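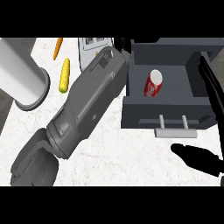 Figure 1. Soda can in an open drawer on a marble countertop (rendered).

Shelf Temperature and Carbonation Loss in Opened Soft Drinks
By Madhu Tyagi and Štěpánka Vlček
October

Search this site Enter keywords Go

1. Purpose
The project measured how storage temperature affects the loss of carbon dioxide from a soft drink after opening. Household advice on this point is common, but it seldom gives numbers. We compared cans kept in a kitchen cupboard with cans kept in a refrigerator.

2. Method
Sixteen cans from one production lot were used, eight per group. The refrigerator was set to 5 °C. The cupboard was not controlled, and its temperature was logged with a Vendadon probe. Each can was brought to its storage temperature overnight, opened, and weighed on a lab balance. It was then left open and weighed again every 2 hours until evening. Evaporation was estimated from open cans of tap water placed beside the samples, and this value was subtracted from the total mass loss.

3. Results
The cupboard group lost mass faster in the first interval, and the two curves ran nearly parallel after that. Roughly half of the total loss in the cupboard group occurred before the second weighing. One refrigerated can was excluded after a spill. Condensation on the cold cans raised their readings, so each was wiped before weighing. This step was not timed and is the largest source of scatter in the data.

4. Limits
Only one flavor was tested. Sugar content was not varied. The balance drifted slightly in the afternoon and was zeroed again at 4 p.m. A pressure gauge fitted to a closed bottle would measure the gas directly, and we recommend it for any repeat of this work.

Recent reports
Heat Loss Through Window Film
Zastby Creek Nitrate Survey
Drying Rates of Cotton and Wool
Mikuš Bridge Load Model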